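Most junk drawers are one rubber band away from not closing. You can fix yours in an afternoon, give or take the arguments.

## 1. Tip it all out

Use a table. The bed seems like a good idea until bedtime.
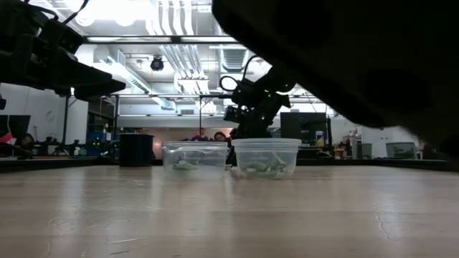
Start with the batteries, as they're what you'll be hunting for in the next blackout. Test them, tape the ends of the dead ones and take those to a collection point. Everything else goes into tubs by type. Clear plastic ones side by side will do nicely, and you can tell which is the string without lifting a thing. Ours came from a Brivus clearance bin, 15 for less than the parking.

## 2. Be ruthless about keys

Try each one in every lock you own. Whatever opens nothing goes in the scrap metal.

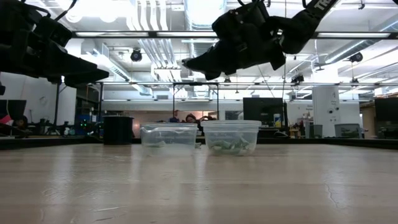
## 3. Measure before you buy dividers

Measure the inside of the drawer, at the bottom, in millimetres. My first set was 2 mm too wide and now organises the shed. Leave one section empty for takeaway menus. They'll be back.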